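Chapitre 8
Les corvées, les machines et nous

Hanna Sowa
Dernière mise à jour : 08/03/2025

Je commence ce chapitre par un aveu : chez moi, c'est toujours moi qui plie les draps-housses. J'ai passé une bonne partie de ma vie dans des ateliers à regarder bouger des bras articulés, j'ai lu tout ce qu'on peut lire sur la préhension, et le drap-housse me résiste encore (aux machines aussi, rassurez-vous !). Alors quand mes étudiants me demandent si les robots savent enfin faire les corvées, je réponds par une autre question : lesquelles, et dans quelle pièce ?

Prenez une vaisselle. Vous attrapez un verre sans y penser, vous serrez un peu plus parce qu'il glisse, vous le posez à côté de la casserole que quelqu'un a laissée là où elle n'aurait pas dû être. Pour un robot, chacun de ces petits gestes est un problème à part entière - et le plus pénible reste la casserole mal placée. Un programme écrit pour une cuisine rangée ne vaut pas grand-chose dans la mienne.

À l'atelier, on pourrait croire que c'est plus simple. Les cartons ont des dimensions connues, les rayonnages sont fixés au sol, on peut coller des étiquettes partout. C'est vrai, et c'est pour cela que l'automatisation y est entrée d'abord. Mais allez passer une matinée chez Bielecka, le petit équipementier dont je reparlerai souvent, et vous verrez combien de tâches échappent encore aux machines : trier un bac de vis mélangées, démêler une sangle, retrouver l'outil que le collègue a emprunté. Le catalogue de la maison compte 1077 références. J'en ai choisi 50 pour les exercices, et croyez-moi, cela suffit largement pour attraper mal à la tête.

Je vous propose donc de suivre, tout au long du chapitre, un même fil : on regarde le travail tel qu'il se présente, on le découpe en gestes, puis on se demande ce qu'une machine saurait en faire aujourd'hui. Nous irons de l'atelier à la buanderie, avec un détour par le projet Hanatbridge, où j'ai appris à me méfier des belles démonstrations. Gardez un crayon sous la main, et notez vos pronostics avant de lire les miens - je me suis trompée assez souvent pour que l'exercice soit amusant.

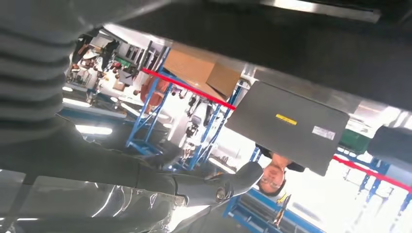 8.1 Saisir, porter, poser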